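February, evening

Up at six. Walked before breakfast to get my head straight ahead of the hearing, then made eggs and read the bill one more time at the kitchen table. It is only 2 pages long and I have read it so often that I skip words now. 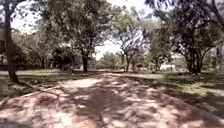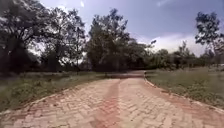 Paths from the walk.

I got to the statehouse a little after nine and the line for the sign-in sheet was already out to the stairs. I put myself down as number 14 to speak, in favor. The bill would clear old possession records without a person having to file for it. Right now you have to petition the court in the county where you were charged, pay the fee, get the prints done, and wait. In my case that county is Greltitz, which is a two-hour drive, and the clerk there only takes those filings in the morning.

The chair called us at ten-thirty, after a long item on boat registration. The sponsor spoke first and kept it short. Then a man from the district attorneys' side said judges should look at each case and that clearing them in bulk would let through people with other charges. One of the members asked him how many petitions Greltitz County had handled last year. He did not have the number. Banafsheh Safavi had it, because she had asked the clerk in writing back in the fall. She said 733 filed, and almost 3000 people in the county who could file and have not. The chair asked her to wait her turn. When her turn came she said it again and handed up the letter.

Tullio Lombardi went after her. He has the roofing business in Prurnau and has hired men with records for years. I thought he would talk about that and he did, but he spent most of his time on insurance and bonding, and I could see a couple of the members lose the thread. He went over his limit and the clerk had to cut him off.

By the time they reached me they had cut us down to one minute each. I had practiced three. I said my name, where I live, what I was charged with and how old I was, and that I was turned down for the job at Gotora after they had already given me a start date. Then the light went red. I left out the part about the apartment. I'm still annoyed with myself about that, since it was the part I cared about most, and I should have put it first.

No vote. The chair said they would hold it over to the next meeting so the fiscal note could be redone. The sponsor told us in the hallway that she thinks she is short by one and that Senator Simanjuntak is the one to write to. She said letters on paper, from people in the district, and no form letters. I am not in the district, but my aunt is, so I called her from the parking lot. She said she would do it if I came over and helped with the wording.

Lunch was a tuna sandwich from the basement cafeteria. Parking was more than the sandwich.

Home by three. Slept an hour. Wrote out what I would have said if I had had the full time, and I will mail that in as written testimony, which they accept until the vote. Need stamps. Need to ask Banafsheh for a copy of the clerk's letter so I can attach it.

Went through the folder again tonight and found my old receipt from the court, so the case number is on there and I don't have to call Greltitz for it.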